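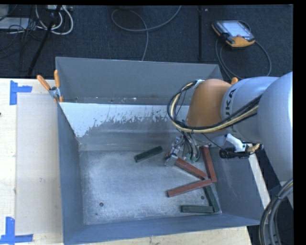 The Skundholm work permit scheme was a local programme that tied migrant workers' right to stay to a single employer. It opened in April with two firms taking part, Selico and Plilen, and was promoted as a quick answer to labour shortages in the port district.

Supporters claimed it would cut illegal hiring. The evidence for this is thin. Of 177 permits issued, 141 went to people already living in the district legally, so it is hard to see what shortage was being filled. Selico has never published its wage figures.

The Ahmadpour report, released on 29 September 2025, called the scheme "broadly successful", though it relied on answers supplied by the employers and interviewed no permit holders. Its claim that complaints were rare is disputed, as workers who left a job had 2 weeks to find a new sponsor or lose their status.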